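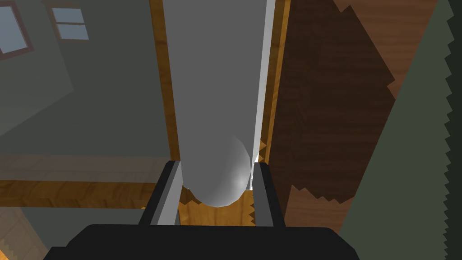
How many demos do I need before it's worth training a grasping policy in sim?

Depends on how much your start positions vary, but for one pick task I'd get 20 clean ones, train on those as a smoke test, then go up from there.

Bit more detail from me as I only put the short version in the title. Two-armed robot, simulated house, teleoperated, wrist cameras plus one on the body. Task is pick the thing up, hold it, put it down somewhere else. I've got 385 episodes recorded over December and the policy still closes the gripper too early, like a good hand's width before it gets there. Loss looks fine. Do I keep recording or is somthing wrong with what I've got? Short answer came from a mate and I don't fully trust it. Thanks in advance

Posted by Arkdale

Stop recording for a bit. Go and look at the ones you have first. Plot the gripper command against time for every episode and see where the closing starts. If half your demos begin squeezing on the way in and the other half wait, the model learns something in between and you get exactly what you describe.

Also check your timestamps. Camera and joint logs 2 frames out is enough to ruin it. Had this myself, wasted most of a month.

Other things, no order:

trim the dead time at the start, the bit where you're just sat there finding the controls

keep failed grasps but put them in a seperate folder

vary where the robot stands, not only where the object is

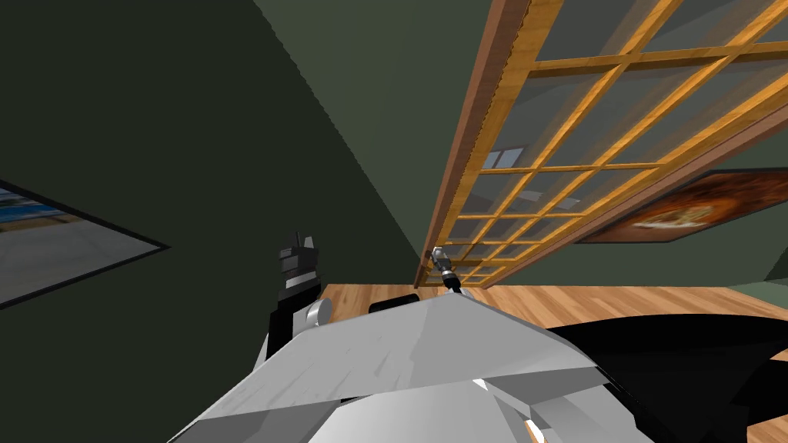
Pirkton replied that trimming dead time is fine at the start but never at the end, the policy needs to see what holding still looks like or it'll let go straight away.

Fair point, agree with that. Leave a second or so of holding on the end.

And re the body camera, mine did almost nothing for the last part of the reach. Wrist view did all the work there. Train once without the body one and compare, it's cheap to try.

Posted by Ragnarsson

just get more data. we were at 790 before ours worked. same sort of setup

Posted by Grostport

Coming back to this with what I found. Ragnarsson was right about the closing, mine was all over the place, I'd clearly changed habits partway through. Early episodes I creep in with the fingers half shut, later ones wide open till the last moment.

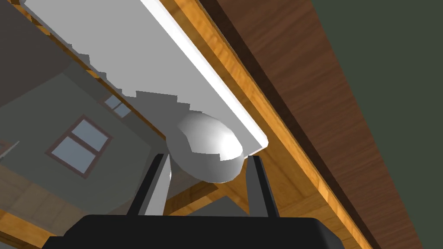
So I've thrown out the half shut ones and I'm re-recording with one rule, fingers fully open until the arm stops moving, then close, then hold. Written on a sticky note on the monitor. Timestamps were ok in the end. Not retrained yet, will post the numbers when the run's done. Grostport, did your 790 include failures or only good ones?

Posted by Arkdale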